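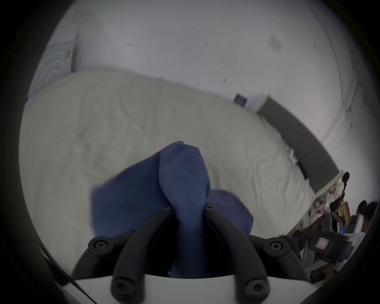 Two months with the Clerkirard: Dayana Agudelo on folding the washing for robots

I'd been meaning to ring Dayana Agudelo ever since she told me she was renting a gripper. We used to share a desk back when we both tested vacuum cleaners for a living (long story, lots of dust), and she's the fussiest person I know about anything with moving parts. So when she mentioned she had a Clerkirard at home and was doing her housework with it, I wanted the lot: what it costs, what it's like to hold, whether she'd send it back.

For anyone who hasn't come across it, the Clerkirard is the hand-held gripper from Stokari, a small outfit in Prekby. You hold it, you pick things up with it, a camera on it records the whole business, and the recordings go off to teach a robot arm the same job. Stokari hire it out by the month to small labs and to people like Dayana, who does the recording at home and gets paid by the batch.

"I thought it would be like using a litter picker," she told me. "You know, squeeze, grab, done. And the grabbing part is a bit like that! But then you've got a cloth in it, and you want the cloth to go somewhere in particular, and suddenly you're standing over the bed like you've never met a tea towel before."

Cloth is her main job. Stokari send her a list of tasks through Skyrme, their upload app, and most of hers have been soft things: pick up a cloth from the bed, move it, drop it, fold it once, fold it again. I asked why the bed and she laughed.

"It's the biggest flat thing I own. Well, flat. It's got a duvet on it, so it's all hills. I asked if I should take the duvet off and they said no, leave it, they like the hills."

Learning to pinch

Her first week was rough. The black arms close towards each other at the tips, and it takes a while to get a feel for how much fabric you've caught. Too little and it slides out halfway across the bed. Too much and you get what she calls a cabbage, a great bunched lump that won't lie down again when you let go.

"I did a whole evening of cabbages," she said. "I was so pleased with myself because I hadn't dropped anything. Then I got a note back from Dayana at Stokari saying they were lovely pick-ups but could I please try some where the corner ends up on the outside."

That's the other Dayana, by the way, Dayana Marulanda, who looks after the home recorders. The two of them have agreed to be Dayana A and Dayana M in messages, and I'm going to do the same or we'll never get through this.

Dayana M's advice was to come in lower and slower, and to stop twisting her wrist. "Which I hadn't noticed I was doing. You don't think about your wrist when you pick up a cloth. I watched my clips back and there it was, a little flourish at the end of every one, like a waiter."

I asked if a lump was a wasted recording. She says they do keep some of them. A robot is going to grab a bit too much now and then as well, so it's handy to have clips where you start with a lump and sort it out. But they don't want 85 in a row, which is how many she'd sent in that evening.

What it's like to live with

She rates the build. The arms are joined with chunky round knobs, and she likes being able to see how it all goes together. "I don't trust a sealed box. If it starts to feel sloppy I want to look at it and see which bit to be cross with."

Hers did start to feel sloppy, in the third week. One of the arms had a bit of play in it and the tips weren't meeting properly. She rang the support line, got a real person, and was talked through tightening it in the time it took her kettle to boil. It's been fine since. She'd like a proper diagram in the box, though. The one she got is a single folded sheet with drawings so small she had to photograph it and zoom in.

The weight is her main grumble. It's all right for short goes, but after a long run of clips her forearm lets her know. She's settled on doing a batch, having a cup of tea, then doing another. Stokari say you can work however suits you as long as the list is finished by the end of the month.

And what about tidying up first, I asked, thinking of my own bedroom and the chair that holds all my clothes.

"Oh, I worried about that! I thought it would be like having the estate agent round. But they want ordinary rooms. There's always a heap of something on the floor in mine, bags and boxes mostly. They told me to shift anything with an address on it, and the rest could stay."

Skyrme, the app

She's less keen on Skyrme. It does the job, but it's slow on a home connection, and if an upload stalls it won't pick up where it left off. She now sets it going at bedtime. There's also a screen where you're supposed to label each clip, and the labels don't always match the task list. ("Is it a cloth, a towel or a napkin? There's a menu. I've picked all three for the same one.")

An update went out on Aug 1, 2026 that was meant to sort out the stalling. She's had one stalled upload since, so she's giving it the benefit of the doubt for now. When we spoke the counter in her account said 1463 accepted clips, and she's got her eye on 2000, when the rate per batch goes up.

Would she keep it?

She would, yes, at least until December, when her hire period is up. If you're only recording for yourself she thinks the monthly fee is steep, and she'd want to try one for a week before signing anything. For paid recording, where Stokari knock the hire off what they owe you, she says it's a fair deal and she hasn't had to chase a payment yet.

I asked what she'd change if she could march into Prekby and tell them. A lighter grip, she said straight away, and softer tips for thin fabric, and could somebody please look at that menu. She has passed all of this on to Dayana M already, more than once by the sound of it.

Then I asked if it had changed how she does the washing when she's off duty, and there was a bit of a pause.

"I pick up corners now," she said. "With my fingers, I mean. I stand there looking for the corner. My sister caught me doing it with a pillowcase and asked if I was all right."

She starts on socks next month. Dayana M has warned her they're harder than cloths, and she's bought a bag of odd ones from the charity shop to practise with.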